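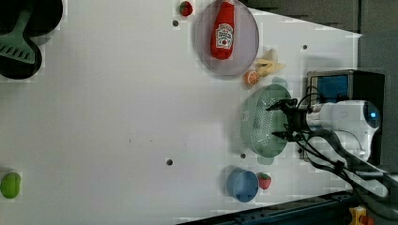 4.2 Object Sets and the Claim of Realism

Toy kitchen sets are often said to stand in for real kitchens. We doubt it. In Figure 3 the ketchup bottle lies on a plate, which few adults would do at home, and the strawberries share a table with a frying pan for no reason a cook would accept. Hashemi's sorting study used 224 layouts of this kind and reports that people found them "natural" - a word the raters were never asked to define.

Our own raters were less generous. When 20 of them were told to put the table in order, most grouped things by type, fruit with fruit, and then got stuck on the colander.

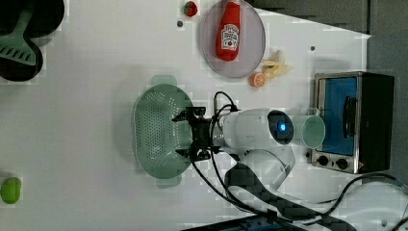
Some put it with the pan, others with the plate, and three left it alone. The Rawashdeh scoring scheme treats all but one of these answers as errors. We see no grounds for that, and the tables below give both scores.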